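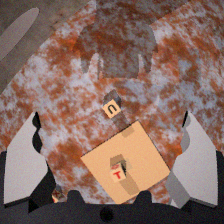
I finally sat down and rewrote my reset rules for simulated pick-and-place, and I'm so happy with them that you're all going to hear about it. The old rules were one line long: put everything back, go again. That works right up until you compare two runs and can't say whether the arm got better or the start got easier. With lettered cubes it's especially easy to fool yourself. Look down past the open fingers and you can read the red T on the orange panel without any effort, while the cube tucked in beside the left finger is mostly in shade. A rule that says "cubes visible" covers both of those, and they're very different problems for a policy to solve!

So rule one now: write down the start state as numbers, before anything moves. Position and rotation for every cube, plus the panel. I keep the random seed too, but the seed alone isn't enough — I upgraded Rakena in August and the same seed gave me a completely different layout. Six evenings of runs I couldn't line up with anything. Ouch.

Rule two is about lighting. Shadows from the arm count as part of the setup. If you move the lamp, or turn shadows off to get a faster render, that's a new test and it gets a new name. I used to be very relaxed about this (it's only a shadow, right?) and then Glória Gouveia read through my Nutik logs and asked which of them had been rendered with soft shadows. I had no idea. She was very nice about it.

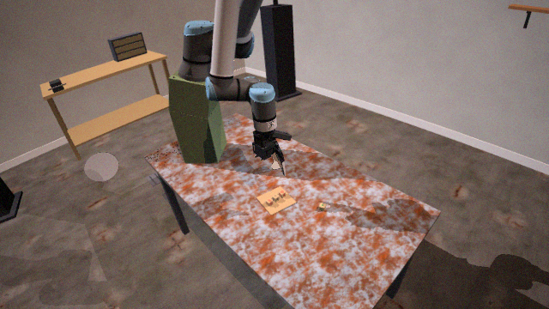

Rule three, my favorite: decide what counts as a success before you press go. Mine says the cube has to be released, resting flat, and still there 2 seconds later. No "it was basically on the panel." I wrote that down on a Wednesday and by dinner my lovely success rate had dropped like a stone, and I was thrilled, because at last it meant something.

Rule four: every attempt gets logged, including the silly ones. If the gripper clips the table in the first moment, that's an attempt. If the physics blows up and a cube goes flying across the room, log it and tag it as a solver fault. You can filter it out later in plain sight. You can't filter what you deleted. 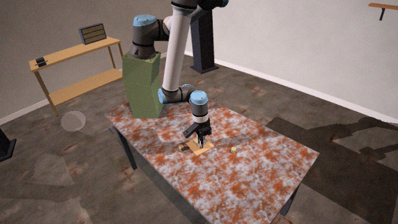 Rule five covers cameras. Fix the views, name them, and never judge a grasp from only one. A side view and a gripper view disagree more often than you'd think, mostly over whether a finger has touched anything yet.

And rule six is the boring one, a step limit. Mine is 2000 and then the run stops, wherever the arm happens to be. I picked it by watching where good runs ended and leaving plenty of room.

I've put the whole list in a text file next to my Zusik configs and it fits on one screen. Next up is a version for the drawer task, where "closed" is already causing arguments with myself. If you have a good definition, send it over — I'd love to steal it.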